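Play food sets: is the 118 piece one worth it or is it landfill

mudroom_meg
Looking for opinions before I spend money. My daughter turns 2 in February and my mother-in-law wants to buy her the big Vosteo market set, the one with 118 pieces. I say a kid that age needs a few things and a basket to put them in. Husband says more is more. The listing promises "hours of imaginative play" and I have yet to own a toy that delivered hours of anything.

parsnip70
We had it. Count how many of those pieces are money, cards and tiny labels. Ours had almost 70 that I'd call food and the rest was paper that went in the recycling by the weekend.

Dunlap_Dad
Disagree with parsnip70. Our kids are 4 and 6 and they use the paper menus more than the food. For a two year old though, no. Check the age on the box.

mudroom_meg
Box says 3+. She knows that. She says it's "just a suggestion."

tinroofkate
It is not a suggestion, it's small parts. Go read the warning on the side.

If grandma has to buy something, steer her to the Geltis sandwich stuff. Fewer pieces, bigger pieces, no fake credit card.

Dunlap_Dad
Geltis is what we got rid of. The hook and loop dots fell off the bread in a month and then you have a sandwich that won't stay a sandwich. Glue doesn't hold either, I tried two kinds.

tinroofkate
Ours never had dots. Are you sure you're not thinking of Humex?

Dunlap_Dad
Could be Humex. They all come in the same cardboard tray with the same plastic window. My point stands, the pull-apart ones don't last.

parsnip70
Which is why I quit buying the kind that comes apart. Ask a kid to rebuild a sandwich in the right order and you'll be finding lettuce under the couch until Easter. One solid piece, done.

oh_fennel
But taking it apart IS the play. My son doesn't care about a sandwich he can't open up. He wants to put the tomato on the outside and make me eat it.

parsnip70
Yours maybe. Mine threw the slices at the dog.

mudroom_meg
OK so what about storage. The reason I'm against 118 of anything is I'm the one who picks it up. Ofori has a bin with dividers and little picture tags for every food group and the reviews are glowing, which makes me suspicious.

oh_fennel
Skip it. No toddler sorts by food group. Plain round basket, low sides, everything goes in. We use a wicker one and cleanup takes as long as it takes.

Dunlap_Dad
Wicker sheds. You will be picking bits out of the rug. Fabric bin.

oh_fennel
Cheap wicker sheds. Ours came from a thrift store and has outlived three fabric bins that went floppy.

tinroofkate
I'm with fennel, basket on the table, one or two sandwiches, some fruit. Bread, lettuce and something red in the middle and they know what it is.

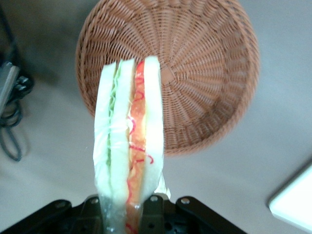
mudroom_meg
How do you clean the soft bread slices once they get sticky?

tinroofkate
Damp cloth with a drop of dish soap, wipe it off, then leave them out on a towel overnight. Don't soak them.

parsnip70
Or put them in a mesh bag in the washer on cold. I did it and they came out fine.

Dunlap_Dad
Depends what they're made of. Foam ones in the washer is how you get 1000 little crumbs in the filter. Ask me how I know.

mudroom_meg
Telling her no on the 118. She can get a sandwich and a basket and I'll hear about it at dinner.

parsnip70
She's going to buy it anyway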